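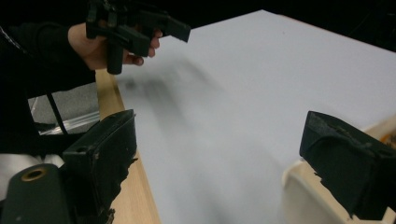 The Silska is a fixed-height packing and sorting table from Sterkance, supplied with one divider tray and a roll of cover paper. It is intended for small stockrooms, sample rooms and pantry areas where flat packets are sorted by hand. The top is smooth and white, with a light wooden strip along the side. Under even lighting, shadows on the surface stay soft and the far edge takes on a faint gray cast, so dark items are easy to find against it. Wipe the top with a damp cloth and mild soap. Do not use abrasive pads on the wooden strip.

Divider tray and cover paper 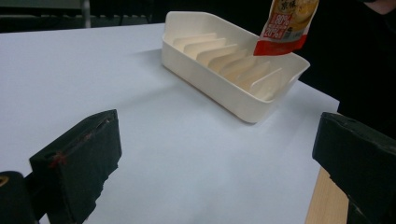

Reading time: 2 min

The tray is a cream-white plastic part with low walls, rounded corners and a thin rim. Seven dividers run across its width, evenly spaced, and form narrow slots for holding pouches upright. Flexible food pouches are lowered in by one corner and then straightened. Rigid boxes need the open tray, sold separately under the Zarei name.

Cover paper is laid directly on the table and replaced when marked. It has a matte face. Light creases do not affect use. Trim the sheet short of the edge if the wood is to remain exposed.

Order data
Table, white top: Silska 200
Divider tray, cream: Silska 7
Cover paper, roll: Memo 2
Item number for the full set: 3,513

Trays ship nested, almost flat to the rim. Replacement trays can be ordered singly. Questions about slot width and pouch size go to Bianka Bodnár, product support. The next paper delivery is due in July.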